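Shirt-Folding Night Draws a Full Room

January 22, 2019

The Clurkutlow community room gave up its weekly card game on Tuesday so that residents could learn to fold a shirt. The cards had been running for years. The shirts, judging by the state of most of them, had been waiting about as long.

Naciri, the dry cleaner on the corner, supplied the know-how and 147 hangers, which went home with anyone who promised to use them. The lesson itself came down to two moves: sleeves in, then tail up. Stripes were recommended for beginners, as they show at once when a fold has wandered off course. Several wandered anyway. 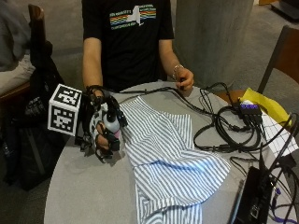
One resident wanted it known that the round tables were a poor choice, there being no straight edge to line a hem up against, and that a bed at home does the job better and lets you sit down afterward. The organizers have taken this under advisement. The tables are staying, mainly for want of other tables.

A second session, on fitted sheets, is planned for May. It will run two hours, which strikes this reporter as optimistic. Bring your own sheet. Cards resume next week at the usual time, and players are asked to check under the chairs for two missing jacks.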